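Household task automation

From Flallcombe Open Reference, the shared encyclopedia of home and workshop technology
Last revised Nov 4, 2020

Household task automation is the use of machines to do work in a home that a person normally does by hand, such as clearing a table, folding towels, loading a dishwasher or putting food away. The term is also used for similar small work in shops and workshops, for example sorting returned goods or filling a box with mixed articles. It does not usually include machines which do one fixed thing in a closed body, like a washing machine, although some authors count these too.

Contents
1 Scope
2 History
3 Present ability
4 Tidying and packing
5 Shop-floor chores
6 Measuring success
7 Disputed points
8 See also

Scope

Writers on the subject divide chores in two groups. In the first group the machine moves through the room and the objects stay where they are. Vacuuming and mowing belong to this group, and both are sold as finished products. In the second group the machine must take hold of the objects. This group is much larger, and almost no part of it can be bought for an ordinary home.

The division is not perfect. A floor robot that meets a sock has a problem of the second group, and most of them solve it by going around the sock or by swallowing it.

History

Early attempts at a domestic robot copied the factory arm. The arm was strong and exact, but it expected each part to lie in the same place every time. The Gravus kitchen trial is often given as the typical case. Its arm could set a table for 2 persons if the plates were stacked in a metal guide, and it stopped when a guest had moved the guide.

Later work put the camera close to the fingers and let the machine learn from human examples. A person does the task with hand-held grippers of the same shape as the robot's own, and the recorded movements are used as training material. This method made it possible to collect examples in real rooms, with real furniture and bad light, and the cost of one example became much lower.

Present ability

A modern two-finger gripper can pick up most rigid things that fit between its pads. Cups, boxes, remote controls and closed bottles are considered easy. Cloth is difficult because its shape changes with each touch. Thin flat things, such as a card on a smooth table, are difficult for another reason: the fingers find no edge to hold.

Food packets lie between these groups. The packet bends, its surface is shiny, and the printing can confuse a vision system that was trained on plain objects. In a pile, one packet often covers the corner of another.

Tidying and packing

Putting small goods in an open box is one of the most common test tasks. It needs few tools, and a person can judge the result in a moment. The usual table also holds things that must not go in the box. A phone left face down or an open pack of tissues is simple for a child to leave alone, but the machine needs either an instruction or many examples before it does the same.

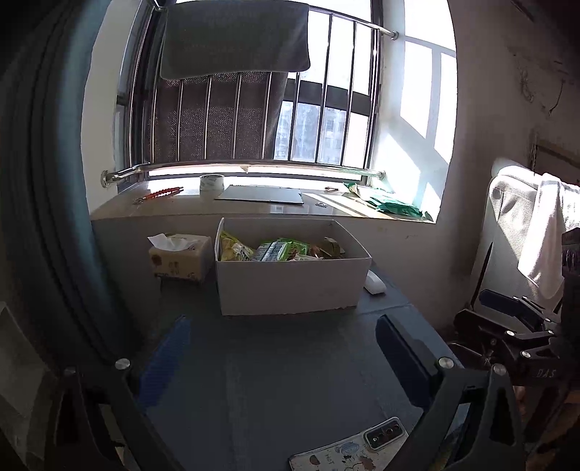 Carolina Pinheiro objects to the weight given to this task, and wrote on the discussion page of this article that a box with snacks proves very little about a home. In her opinion the hard part comes earlier, when the machine must decide whether the table needs tidying at all, and whose things may be moved. Brisa Tlapale answered her that a machine which cannot yet close a packet safely between two pads has no use for good judgment, and that the order of work should stay as it is.

Both views are found in the literature. The present article follows the more common practice and treats handling first.

Shop-floor chores

Workshops and small stores offer an easier start than homes. The light is constant, the goods are known, and someone is present to help when the machine stops. In the Hollis returns test, which began in July and used 255 different articles, one arm sorted goods into bins during the night and left unclear cases on a side tray for the morning workers. The tray was full more often than planned. The operators kept the arm anyway, and changed the size of the tray.

Measuring success

There is no common standard. Some reports count a task as done if the object is in the right place at the end, even when it was dropped on the way. The Brindell protocol is stricter. It asks for 600 attempts, in rooms that the machine has not met before, and it counts every human touch as a failure. Speed is reported apart, as many machines that pass are still several times slower than a person.

Disputed points

It is not agreed whether a home robot should have two arms. One arm is cheaper and safer, but opening a bag or folding a shirt with one arm is slow. The question of price is also open. A buyer compares the machine with 23 minutes of his own evening, and not with a factory wage.

See also

Gripper (robotics)
Learning from demonstration
Domestic appliance
Bin picking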